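Swimming at forty-four, part two

In the first part I wrote how I signed up for the adult beginner class at the Timlow pool and how I was ashamed to go into the water with my nose held by two fingers. Several of you wrote to me that you did the same, and one reader said that she still does it. Thank you for these messages. I answered most of them, I think.

So, where did I stop. It was the fourth lesson and I could float on my back if somebody kept one hand under my shoulder. Baldur, our teacher, took the hand away without telling me, and for maybe three seconds I was floating alone. Then I understood it and I sank immediately. He said this is normal, the body can do it before the head agrees. I did not like him very much at that moment because I had water in both ears.

I grew up far from any sea or lake. There was a river but it was fast and brown, and children were told not to go near it. My grandmother said that people who cannot swim live longer because they stay at home. In school we had gymnastics and skiing in the winter, and nothing with water. When I came to this country I noticed that almost every person here can swim, and they speak about it as if it is the same as walking.

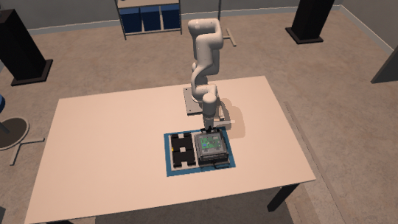

The breathing was the worst part for me. You must put your face in the water and blow the air out slowly, then turn the head and take new air in quickly. On land I can do this perfectly. I practiced in the kitchen with a big salad bowl, and my daughter came in and asked if I was feeling sick. In the pool I always forgot to blow out, so when I turned my head my lungs were already full and there was no room for new air. I had this feeling of panic and I thought that I did not have enough air, but I had too much of the old one.

Negin Najafi, who was in the lane next to me, learned it in one evening. She hums under the water. She hums one long note, and when the note is finished, she turns the head. I tried it and it works very well, although you must get used to the sound in your own skull. I hum the beginning of a song from a cartoon. I will not say which one.

By the seventh lesson I could go from the wall to the rope, which is the half of the pool where you can still stand. The small pool is 20 meters long. It does not sound like much, but please try to look at it when you are inside with only your eyes above the water. It looked to me like the road to another town.
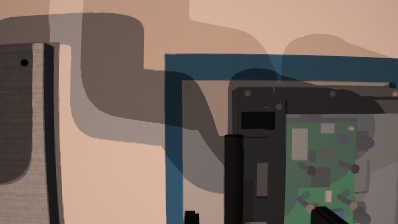

Larysa Hladun

Now a little about equipment, because some of you asked. I bought three pairs of goggles before I found the good ones. The first pair was for children (I did not read the box). The second pair left red circles around my eyes until lunch, and in the office everybody asked if I had slept badly. The third pair I got from the lost and found sale at the pool, for almost nothing, and they are the best. The swimming cap I still hate. I put a bit of baby powder in it after it is dry and then it does not pull the hair so much.

Earplugs I tried once. With them I could not hear Baldur, and I swam across two lanes and into an older man, Mr. Sugeng Ismail. He was very polite about it. Since then we greet each other, and he gave me one good piece of advice: keep looking at the floor of the pool and not forward. When you look forward, your legs go down and you swim like you are climbing the stairs. He swims 1000 meters every morning before seven and he makes no splash at all. I asked him how long it took until he could do this and he thought for a while and said, "I was always slow, so I did not notice." 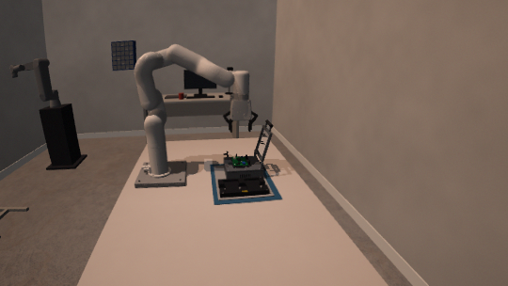 The white arm at the left side of the table, gripper above the dark gray enclosure.

In August the small pool was closed for cleaning, and our class was moved to the big one. I want to be careful here and not make a drama from it, but I almost went home. The big pool has a deep end, and the floor goes down under you like a hill. The color of the water changes too. I held the edge with one hand and I went all the way along the wall like this, hand after hand, and Aisyah Tuhumury went behind me and did the same, and we talked the whole way about rice cookers. She is of the opinion that you should never wash the rice in the pot of the cooker itself. I wash it there and nothing bad has happened yet.

On the second time I let go of the wall for five or six strokes. On the third time I let go after the ladder, and I did not touch the wall again until the end. I did not feel proud, mostly I was thinking about my left goggle, which had water in it. Only in the shower I understood what I had done, and I had to sit down on the bench for a while with my towel over my head.

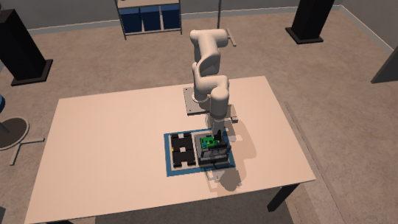
Blue-bordered mat on the beige table, with the black H-shaped fixture on its left side.

What I still cannot do: jumping in (I go down the ladder backward, slowly), swimming on the back in a straight line, and the turn at the wall. I also cannot tread water for longer than a minute. Baldur says I am kicking like I am angry at somebody, and that the legs should move more like a mixer - small and round. I practice this on the kitchen chair when I wait for the potatoes.

The autumn class costs the same as before and it begins at 6:30 in the evening, which is a bad time for me because of the bus. I wrote to the pool office to ask if there is a place in the later group. They have put me on the list as number two. Negin is number one and she did not even tell me that she applied.

If anybody knows a cream for dry skin that does not smell like flowers, please write it in the comments. The chlorine is making my elbows like paper.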